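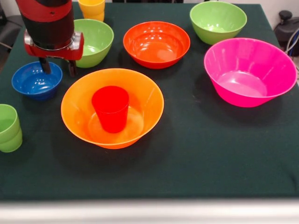
Stop tuning the grasp network. Log the planner first.

Mar 25, 2019

Spent most of the winter blaming perception. Everyone does. Glossy bowls, shiny rims, bad depth – easy target. Then we replayed 930 runs from the Dirstead bench through Hokeo and sorted the failures by hand. 117 were vision. 167 were the planner timing out at 500 ms and handing back a stale path, no warning, nothing in the log. The rest, mixed bag.

So my view: a planner that fails quietly is worse than a camera that's wrong. Wrong you can see. Teh Dridari defaults hide this and shouldn't. Make timeouts loud. Stop the arm, print the reason, keep the scene file.

Yes it's slower. Fine. Bråten branch has the patch, merge planned for May, needs somone to check the retry loop.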